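Plirker | Home Explore Notifications Messages Profile

2018-01-09

1/ Back on the Stemach arm. The job is teaching it to put a processor in its socket by remote control. We want 80 good runs before any training starts. We have 14.
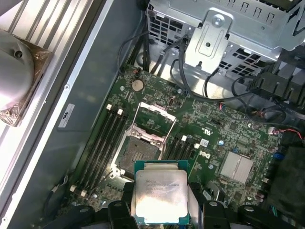 Why not just program the path? The case never sits in quite the same spot, so a fixed path misses.

2/ I drive with a hand controller and watch the wrist view. Most of my bad runs come from going too fast over the last 3 mm. The levers need their own runs, recorded separately.
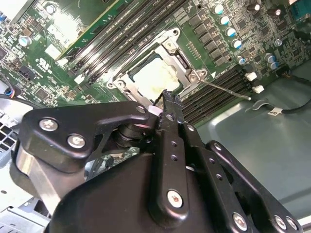 Fingertip at the socket's retention frame.

3/ Tried guiding the arm by hand as well. It's quicker to learn, but my own arm gets in the way of the other cameras and the runs are no use. Staying with remote for the small parts. 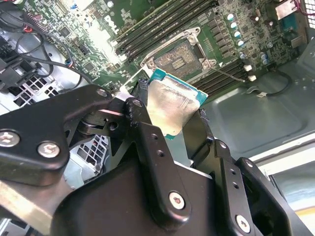

Nakden replied that their centre got cleaner runs by hand once they moved the side cameras higher, and asked if we'd tried that. We haven't. Will look at it in February.

4/ Grip matters more than I expected. If the chip goes in at a tilt I stop, back off and start the run again. I don't save the correction. Some people do, and I can see the argument for it.

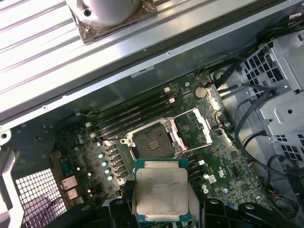 5/ I also label each run the same day, good or bad, with a short note. Left it a week once and couldn't remember why half of them were marked bad.

6/ More tomorrow if the controller is charged.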